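About us - Letemthorpe workshop

Home / About / Benches / Delivery / Contact

Posted December 8, 2019. Prices page still to be updated, sorry, use the phone for now.

Who we are

Small firm, big shed. We make and fit interior panels, shelving, closet doors and the odd long table. Started in a rented garage in Letemthorpe, moved to the current building on Vaher Road in April three years ago. Plenty of headroom, good lights, a floor that doesn't shake when the trucks go by. Most days at least.

We used to trade as Tutano Joinery. Same people, same phone number. Some of the old invoices and both vans still say Tutano so don't be alarmed if one pulls up outside your house.

What we do

Panels and doors cut to your sizes. Send width first, then height, then thickness. Please in that order, we have made a very wide short door before and it is still here.

Shelving for stores and schools. Our own system is called Cludska, uprights and boards, no visible brackets. Comes in 2 depths. Goes up in a morning if the walls are straight, longer if not.

Repairs to things we made. Repairs to things other people made, sometimes, ask.

No kitchens. No stairs. We get asked about stairs every week.

How we work

You send a sketch, phone photo of a sketch is fine. We send a price back inside 3 working days. If you say yes we need a deposit, then it goes on the board. Lead time right now is about 20 working days, more before the holidays. Rush jobs cost extra and we will say no if the board is full.

Every job gets a number. Last one written up was 763, a set of closet doors with a curved top. Quote your number when you call, it saves alot of digging.

Timber comes in flat and rests indoors before anyone cuts it. Edges get sanded by hand. Finish is clear oil unless you ask for paint. We can match a color from a chip or an old drawer front, not from a phone screen.

Offcuts are in the crate by the side door. Free. Take what you want, bring back the crate if you move it.

The shop

Come and look before you order, weekday mornings are best. Ring first. The door sticks, push hard.

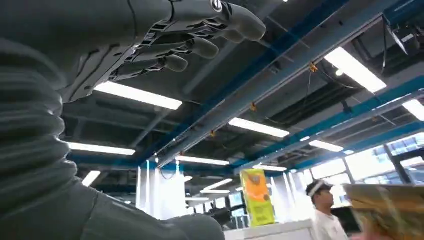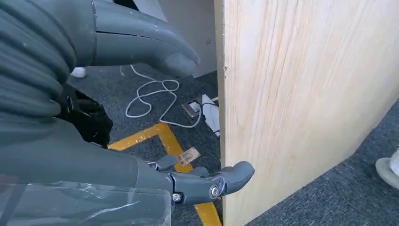
Choosing a board is the part people rush, and its the part you will look at for years. Come in and stand one up, step back, turn it around. Two sheets off the same stack can look nothing alike once they're upright. Pale pine with a wavy grain running up and down, like the tall board by the carpet, suits a narrow door well and looks busy on a wide one, so for wide doors we would steer you to something quieter. Little dark marks on an edge can go on the hinge side if you tell us in time. If you want all your doors to match, order them together. We can't promise the same grain six months later.

Parking

Two spaces out front, more behind. Don't block the roller door, deliveries come untill noon. Long loads, bring straps and a blanket, we don't lend ours out anymore.

Next: Cludska sizes and finishes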